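Subject: Re: [furniture-care] Rellinero spray and the "six month" claim

On the thread from September, someone wrote:

> I put two coats of Rellinero on our microfiber loveseat
> and water beads right up on it. The Jurnard rep says one
> bottle is good for 400 sittings. Why would anyone
> still pay a cleaner?

I'm glad it beads. Most things bead for a while. What I'd like to know is who did the sitting, what they were wearing, and whether anybody spilled something with fat in it. Water is the easiest test there is, and it's the one every sales rep picks.

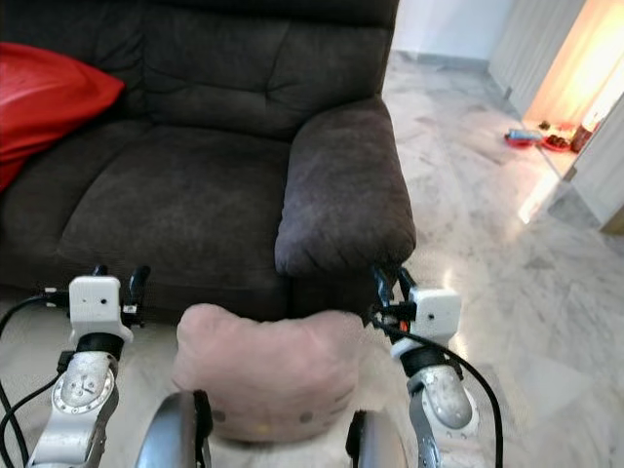 I asked Jurnard for the test sheet and got a flyer. The flyer says "lab proven" and names no lab. I wrote back, and the second reply was the same flyer with a coupon on it. Tradari at least prints the method on the label of their spray, even if the method is a damp cloth and a stopwatch.

My other gripe is what these coatings do to the nap. The fabric gets stiff, then people brush it hard to bring it back, and after that they blame the sofa. A cleaner who came to us through Haberkorn wouldn't touch a coated piece at all. That may have been an excuse to get home early, but I've heard the same thing from two other shops and I doubt they compared notes. 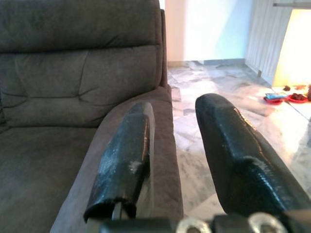
Dark gray microfiber, back cushions and padded arm.

Somebody also asked me off list, so I'll put it here for the archive.
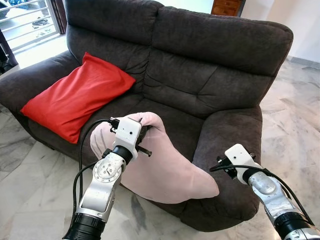

Is it worth spraying a sofa that's already a few years old?

I wouldn't. Vacuum it, check the tag for the cleaning code, and try your cleaner on the back near the floor before you go anywhere near the seat. If there's old body oil in the fabric, I can't see how a coating on top helps you get it out.

If anyone has kept a treated piece and an untreated one from the same set for a full six months, with kids or a dog in the house, please post what you found. I'd change my mind for that. I won't change it for a coupon.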